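Neighbors & Friends List
E-mail this message | Print this message

From: Yolanda Mosquera
Date: 29 Apr 2022
Subject: Re: Saturday plans for Mr. Alcantara's service??

Hi all,

Sorry for going quiet, I've been on the phone with my sister half the day and the other half at the florist. Sevim asked a bunch of good things so I'll just answer under hers.

Sevim Oral wrote:
> Has anyone heard whether the service is really open to everybody? I saw
> it in the paper and then my cousin in Nernel saw it too, and she never
> met him, but she wants to come because he fixed her bike when she was
> little. Also is there somewhere to send money? I don't want to give to
> the wrong page. And are we still doing the food?
> Sevim

Yes, open to everybody! I talked to his nephew Hollis Alcantara last night (same name as his uncle, which has confused the newspaper and the bank both) and he said the family would love a full room. There were only 4 of them left on that side and he was worried it would be them and the minister. I told him he clearly doesn't know Merow. Your cousin should absolutely come, and she should tell Hollis the bike story, because he's collecting those.

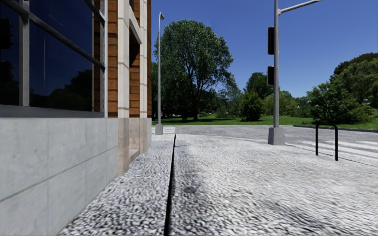 The chapel seats 55 and I think we'll go past that, so they're putting a speaker out in the side hall. If you can stand for a while, please leave the chairs for the folks who can't. Temitope Osagie is handing out programs at the door and would be grateful for one more pair of hands, preferably somebody who knows faces. She's only been here since September and she's nervous about sending the wrong person to the family row.

Money. Please, please only use the envelope at the Chiriac Bakery counter or hand a check to Hollis directly. There is a page online with his uncle's picture on it that the family did not set up, and they've reported it, but as of this morning it was still there. The envelope is already at 3000 dollars, can you believe that? It goes to the burial costs first and then whatever's left goes to the bike shop kids, the ones he taught after school. Hollis cried when I told him the number and then I cried and then the bakery line got very long behind me.

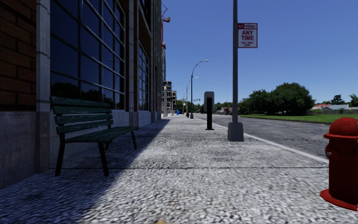
FOOD

Still on! We're going over to the Olero hall after, and you don't need to have been at the service to come eat. Vandana Tyagi is keeping the list, so write to her and not to me (I lose things). Last I heard she had plenty of desserts and hardly anything hot. If you signed up for cookies and could stand to make a casserole instead, she will love you forever. Put your name on the bottom of your dish with masking tape. I still have somebody's blue lid from the Christmas potluck.

Doors at the hall open 15 minutes after the service lets out, so don't rush over and sit in your cars. Coffee's covered.

One more thing and then I'll stop. A reporter has been calling people off this list. You can talk to her or not, she was perfectly polite to me, but the family asks that we leave the accident itself alone and stick to talking about him. I told her about the time he rode that ridiculous tall bicycle in the parade with a pie on the handlebars. I hope she uses it.

See you there, and hug your people,
Yolanda 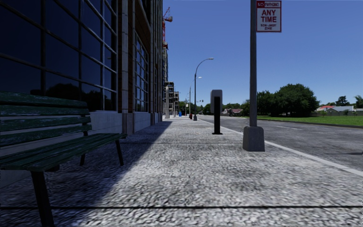

More in this thread

Saturday plans for Mr. Alcantara's service?? (Sevim Oral)
Re: Saturday plans for Mr. Alcantara's service?? (Vandana Tyagi)
Hot dishes needed, updated list (Vandana Tyagi)
Help at the door (Temitope Osagie)
Old parade photos, does anyone have some? (Hollis Alcantara)

This site uses cookies to remember your list settings. By continuing to read the archive you agree to their use.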